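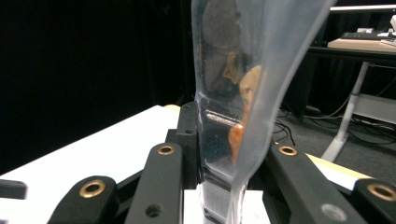
Bag with the mixed pieces in it, seen through the frosted plastic.

Bremora College > Student Work > Everyday Design > Project Reports
Filed under: Home & Storage, Group Projects, Packaging
2022-01-28 | Posted by the Zuvar project group, Ledport campus

The Zuvar Project: Giving the Snack Table a Proper Home

When we first sat down to pick a subject, we had all kinds of grand ideas (a whole kitchen was mentioned, and so was a bicycle shed), and we are very glad that our instructor gently talked us into something smaller. What we ended up with was the snack table in the Krajewska reading room, where students on the Ledport campus leave things to share during the long January study period. It is a much-loved table and it is nearly always a mess. Bags lie on top of other bags, somebody opens a new one when there is already one going, and the small things slide underneath the big things and stay there.

There were three of us in the group, and we gave ourselves seven days to watch the table, try out some storage, and write down what we noticed. We did not want to make anything fancy. Our question was simply whether a tray with a divider in it would help people see what was there and put it back when they were done.

Choosing the tray

We talked about baskets for a long time, because baskets look so friendly on a table, but the trouble with a basket is that you have to lean right over it to see what is inside. In the end we settled on a shallow tray with frosted sides, low at the front so a hand can go in easily, and with a curved panel inside to split it in two. One of us had worried that the panel would get in the way of larger packages. We kept it anyway, as we liked having a left side and a right side to give jobs to.

The white tabletop was a happy accident. Anything dark shows up on it right away, and so do crumbs, so we could see at a glance when the table wanted wiping.

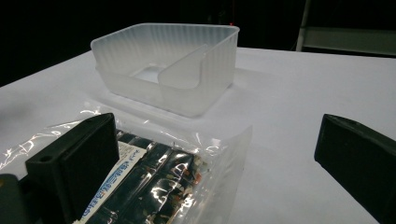
The divided tray, with a clear bag of dark packaged items on the table in front.

Bags and what they hide

We had planned to write mostly about the tray, but the bags turned out to deserve a section of their own! A clear bag is wonderful for finding things. You can see the colors of the printing through it even with all the shine and crinkle, and nobody needs to open it just to check. A frosted bag is a different story. You get shapes and soft colors, a round something here and an orange something there, and then you start guessing. People at the table told us they tended to reach for what they could recognize, and we caught ourselves doing exactly the same thing.

So our rule, which we wrote on a card and propped up by the table, was that frosted bags get a handwritten label and clear ones can do without. We also asked people to fold the top over before putting a bag back. The labels caught on better than the folding did.

Living with it

We moved the tray a few times over the week. Close to the edge of the table it was handy but got bumped, and farther back it was safe but the people sitting at the side couldn't reach. Setting it at a slight angle suited the most people, and that is where we would start if we did this again.

Cleaning was the part we had thought about least. Little bits collect on the floor of a tray like this, and the low front does not help you much when you want to get them out, since you still have to take everything else out first. We took to emptying it at the end of the afternoon and giving it a wipe with a damp cloth, corners included.

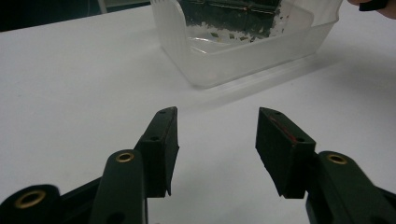
One reader of our draft wrote back that we were being too kind to the divider, and that a plain tray would be quicker to wipe and would hold a big package without any fuss; in that reader's words, "you gave each side a job, but the snacks never read the card." We thought this was a fair point and argued over it for most of a lunch break. Our feeling is still that the divider helps on a busy day, though we would love to try one that lifts out.

For the next group, we have left the label cards and our notes in the project drawer, along with a short list of tray shapes we looked at and didn't get to try.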